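Two weeks with the Stutumar rental kit
10 July 2025

I said in June that I would write up the Stutumar kit once I had used it for more than a weekend. The rental ended on Monday, so I have no excuse left.

For anyone who missed the earlier post: Stutumar is a two-arm bench kit that Povuvska rents by the week or sells outright. You get the arms, the grippers, a wrist camera for each arm, a base plate and a box of spare finger covers. I paid 620 for the two weeks, delivery included. The crate came from their depot in Grisedbridge, and it took me and my neighbor to get it up the steps.

Setup is in the printed guide and the printed guide is fine. Bolt the base plate down, plug in both arms, run the zero routine, wait. The zero routine has 11 steps and it makes you confirm each one on the screen. I got tired of that by the third morning, but I never had an arm start from the wrong place, so I suppose it earns its keep.

I wanted to try it on ordinary stuff instead of the foam blocks that come in the crate. The first job was tableware and a divided tray. Thin board walls are a hard test for a gripper, and paper cups are worse. Squeeze too hard and the cup buckles. Squeeze too little and you only pick up the top one or you pick up nothing.

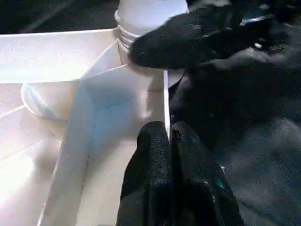
One gripper at the tray divider, the other at the stack of cups.

The force setting matters more than anything else here. The default is too strong for paper. I turned it down to the second lowest level and left it there for all the light work. The finger covers are soft and textured and they hold well at low force. They also pick up lint and dust, and the guide says to wipe them with a damp cloth at the end of a session. Do it more often than that.

After the tableware I moved to molded plastic. Jarlath Dunne asked in the comments last time if the kit could cope with small furniture parts, and he meant the screw-together kind. I spent most of the first week on this. Big smooth tapered parts are awkward. The fingers want two flat sides to close on and a taper doesn't give them that, so the part tends to slide toward its thin end. Gripping low and going slowly helped. Threads were the other trouble. If you come in at a slight angle the part binds, and the arm will keep pushing until it reaches the force limit and stops with an error. You clear the error on the screen, back off and start again.
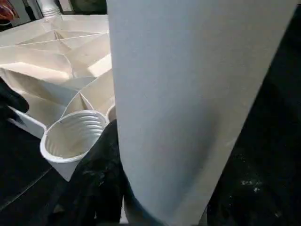

Can one person run both arms at once?
If you use the pair of hand controllers, one person is enough. The keyboard mode only drives one arm at a time.

The hand controllers are an extra on the purchase price but they come with the rental. I would not buy the kit without them. There is a small lag, and you stop noticing it after an hour or so. My wrists were sore the first two evenings. Gráinne Ó Ceallaigh at Povuvska answers the support line, and she told me to lower my chair and turn the motion scaling up so that my hands moved less. Both worked.

Folding was the part I looked forward to and the part I did worst at. The idea is simple enough. One arm holds an edge and the other brings the material over. In practice you need to keep the tension even, and you have no feel for it through the controllers, only what the cameras show you.
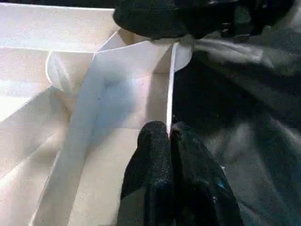

So I ended up watching the wrist view nearly all the time and ignoring the overview window. That is a complaint about the software more than the arms. The overview window can't be resized, and it sits on top of the force readout unless you drag it away every time you start the program. I reported this and was told it is on the list.

Other things I wrote down as I went:

The arms are quiet. I could run them with the door open in the evening.

The power cables are too short for my bench. I used an extension lead, which the guide allows.

The emergency stop is large and easy to reach. It cuts both arms, and you have to run the full zero routine afterward.

Wrist camera exposure is automatic and can't be locked. With my lamp on one side, the bright side of the view washed out and the other side went dark. A second lamp would have been a good idea. 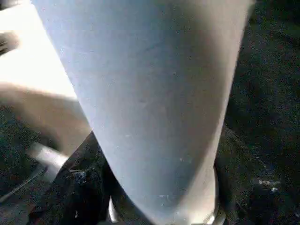

Wrist view, very close in, with the light coming from the left.

I also priced the alternative. Ó Riain rents a single-arm kit that costs less per week, but you pay for delivery both ways and there are no hand controllers. For lifting and placing it would probably do. For anything where one hand has to hold while the other works, you want two arms.

Would I rent the Stutumar again? Yes, for a specific job. I would not buy it yet. The hardware is solid and the grippers are better than I expected, but the software feels a version behind the rest of it. If they fix the window and let me lock the exposure I will look at it again.

The return was easy. They collect, and you pack it in the same crate with the same foam. Keep the small bag of base plate bolts somewhere you can find it. They charge for missing ones.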